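Gallery: Teaching by Remote Control, July

Laine Bite and Callum Pearce spent the month recording cable handling at the Hernura bench. The operator drives both arms by remote control and every run is saved. A session is 34 runs with 5 minutes off in the middle.
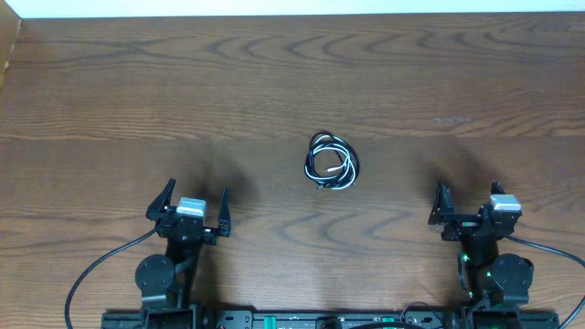

Cables are harder to teach than boxes - the coil never lands the same way twice, so we ask operators to go slowly and open the grippers fully before each approach. Chantelle Hlongwane drove most of the morning sessions. We threw out 3 of her runs for pauses that were too long and kept the rest. The set is now at almost 400.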